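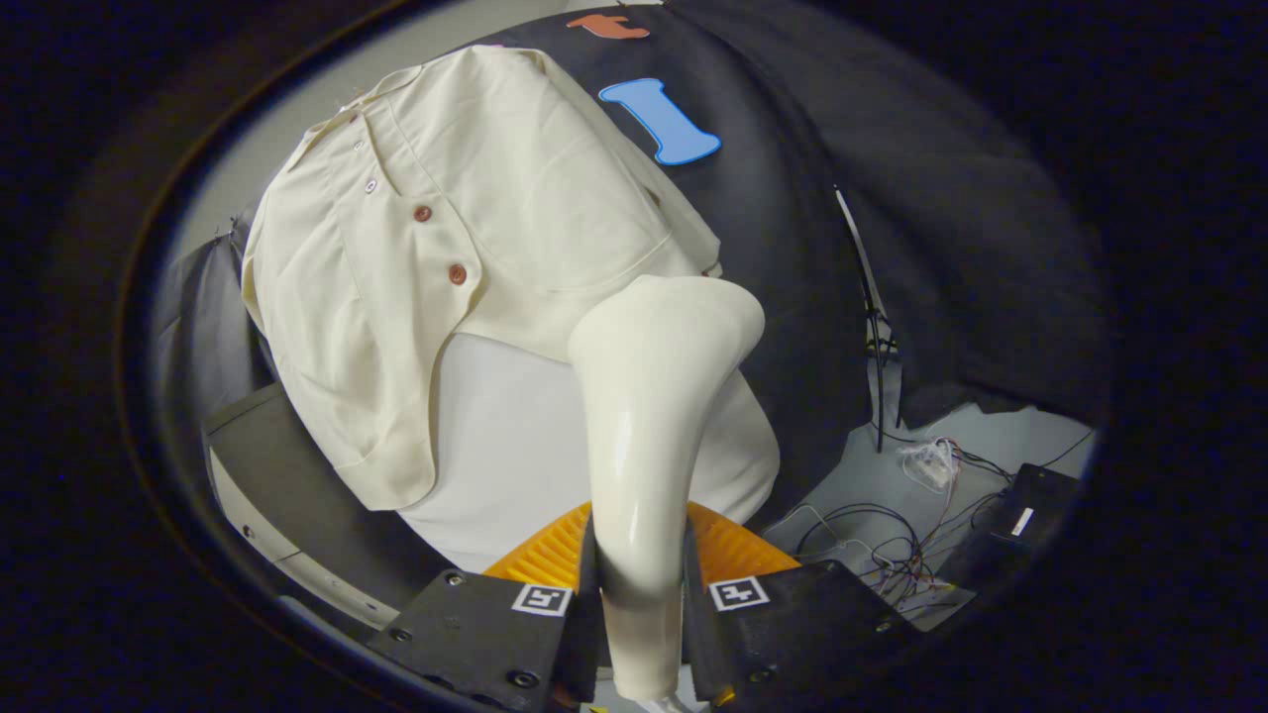
"When do you stop the arm?" Dayana asked. "When you're not sure," Rosaura said. "Not after."

Rule 6 in the Jondstead handbook. Dayana had it by heart – all 105 pages, nearly. Sunday, late shift, the line humming.

Then a sound. Small. A click that didnt belong.

Her hand over the red button. Quota was 100 and they were at 50. Was she sure? No. Yes. No.

She hit it. Silence all down the floor.

Rosaura came over, not fast. Looked at the joint, looked at her.

"Write it up," she said. "Time, sound, who was standing were."

Dayana found a pen.

Share 6 | Comments 50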